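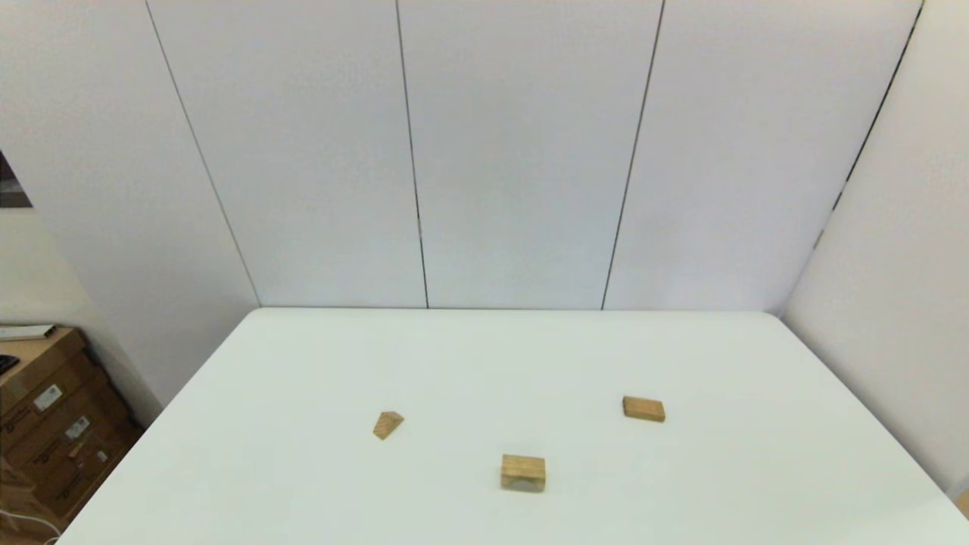
Figure 4.1 Wooden blocks on a white table. One is a wedge and one is a cuboid.

Search this book
Clear search
Search

Chapter 4
Density and Volume

A salt barge leaving the port of Trurkunthorpe can carry over 200 tons. A single steel bolt dropped from its deck goes straight to the bottom of the harbor. The barge is also made of steel. To explain why one floats and the other sinks, we need to know how much matter each object holds and how much space it takes up.

In Chapter 3 you measured mass with a balance. In this chapter you will measure volume, first for solids with flat faces and then for solids with no regular shape. You will then divide mass by volume to find density.

4.1 Volume of regular solids

The volume of a cuboid is its length times its width times its height. A cube that measures 10 cm along each edge has a volume of 1000 cubic centimeters, the same as one liter. The volume of a triangular prism is the area of its triangular end times its length. Keep all measurements in the same unit before you multiply.

Stones, keys and potatoes have no simple formula. Their volume is found by lowering them into water and reading the rise in level, a method covered in Section 4.2.

4.2 looks at the work of Kacper Ostrowski, a surveyor at the Kurek quarry, who used a water tank to sort building stone. One of his samples had a mass of 1203 grams. His notes are kept in the town museum at Memstead, and part of a page is copied in the section.

Words to know: mass, volume, density, displacement, cubic centimeter

Before you begin

Write down three solids you think will float in fresh water and three you think will sink. Keep the list in your notebook. You will test it in the Prastard pond activity at the end of the chapter.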